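Clemgate repair centre to take in old office computers from July

Dandbridge, for immediate release

Amato, the Dandbridge reuse charity, will open a second repair centre at Clemgate in July. The centre will collect unwanted desktop computers from offices and pass them on to schools and libraries in the area.

The charity gave away 314 machines last year, and 182 of those went to primary schools. Demand has been higher than the present workshop on Jundemen Road can meet, and 13 schools are still on the waiting list.

"Most offices replace their computers on a fixed date, whether or not there is anything wrong with them," said Gertraud Hollenstein, director of Amato. "We would like to hear from them before that date and not after it."

Collection is free for firms within the borough. All drives are wiped before a machine leaves the building, and donors receive a written record for each one.
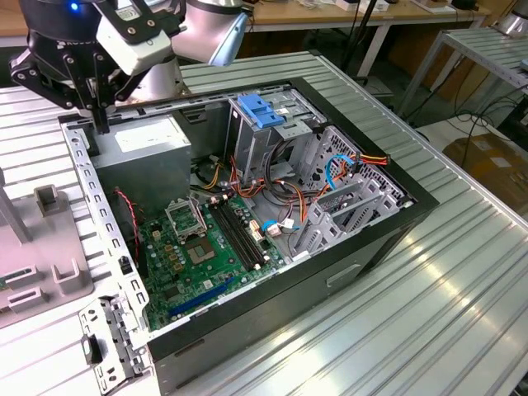
Clemgate will also run evening classes in basic computer care, starting at 7 pm. Places are free, and no experience is needed. The first class covers laying a tower on its side and taking off the side panel to get at the interior. Later classes deal with memory, drives and power supplies. Veikko Oksanen, workshop manager, will teach both groups.

Firms with computers to donate should contact the Amato office in Dandbridge.

ENDS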